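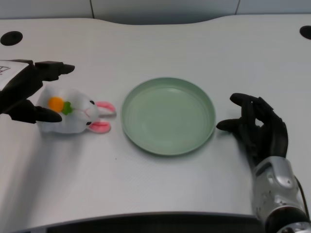

Desk grommet holes – leave open, cap, or fill?

Filed under: Home Office > Desks & Surfaces
Posted in April by keltley_nuria

ok so moving into the spare room at last. got a secondhand white desk coming Saturday, two round holes at the back corners, same idea as the one up top. no caps with it, seller lost them. I only run a laptop and one lamp so do I even need the holes?? my pens WILL go down them. Options as I see it
- buy plastic caps
- fill them and paint over
- live with it

Desk was 91 bucks so not spending a fortune on this.
Nuria Mersha

tshepo.n
caps. measure the hole first, not the old cap ring. they come in a few sizes and they all look the same in the bag. I bought the wrong ones twice

marnton_mike
Fill them. Had a desk with open holes for years and it just collects crumbs and dead pens. Two part wood filler, scrap of board glued underneath, sand flat, done in an afternoon. Looks cleaner.

LamduanN
Strong disagree with filling. White on white never matches. I did one on my old Flikotden desk, and you could see a round ghost from the door. Also it sank a little over the winter so there was a dip right where my mug goes. And if you ever sell it the next person wants the holes.

marnton_mike
Sank because you did it in one go. Thin layers. let each one cure

LamduanN
I did four layers Mike

keltley_nuria
lol ok. so caps leading. does the color matter, store near me only has black and beige

tshepo.n
black. beige on a white desk looks like a band aid

adanech_g
Going the other way, why not use the holes? Put the lamp cord down one and the charger down the other, then screw a power strip to the underside. I did mine last year and there is nothing on the floor now, vacuum goes straight under. Cost me 11 dollars for the strip mount plus some velcro ties. The cap with the little flip slot covers most of the gap so pens are safe too.
Only thing – check your plug head fits thru before you screw anything down. Mine didnt, had to feed it from below, with the soft end going up.

meron_a
Second the flip slot ones. Also leave a gap behind the desk, maybe a couple inches. If it's jammed to the wall you can't get your hand in back there and you'll hate it every time something unplugs.

marnton_mike
gap behind the desk = place for everything to fall. now you have three holes

meron_a
Mine's been fine. Nothing rolls off unless you push stuff back there?

marnton_mike
I have kids

adanech_g
fair

keltley_nuria
Desk is 4 feet wide and the room is tiny so gap is going to be small whatever I do. Is it bad to have the outlet right behind it? it's about knee height, sort of in the middle

tshepo.n
no, handy. use a flat plug so you can push the desk closer

LamduanN
Flat plug yes. And if you do want a bigger hole someday, do not try it with a cheap hole saw on a white coated top. Tape both sides. Ask how I know. The shop in Tekleab wanted 194 for a replacement top, more than the whole desk was worth

marnton_mike
could have filled it

LamduanN
MIKE

keltley_nuria
ok update, going with two black flip ones and Adanech's strip idea. will measure when it gets here before I order. If they don't fit I'm coming back to complain. Mike can come over and fill something else, there's a hole in the closet door

marnton_mike
what size

Last updated: Saturday, 9:40 pm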